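Gitora is a student robotics project at the Říha technical school in Grarow. It was started by Ctibor Gajdoš, who taught electrical engineering at the school, and is open to students in their final 2 years. Members build and program small robot arms for sorting and handling parts. The project takes part in the Stedia, a regional contest for school teams held each October.

A Stedia team has three members and may enter one machine. The task is to pick up cylindrical cells one at a time and place them upright in a tray. Each round lasts six minutes, and dropped cells are not returned to the table.
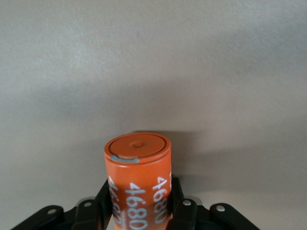

This page was last changed on 27 July 2018.

Practice cells are orange and carry the number 4680 in white on the side, repeated so that it can be read from more than one direction. The arm holds a cell upright by its lower half, between two black fingers.

In its best season the Gitora team scored 166 points and placed second. The control program was later rewritten, and the older version is kept for teaching new members.

See also: Stedia, Robot competition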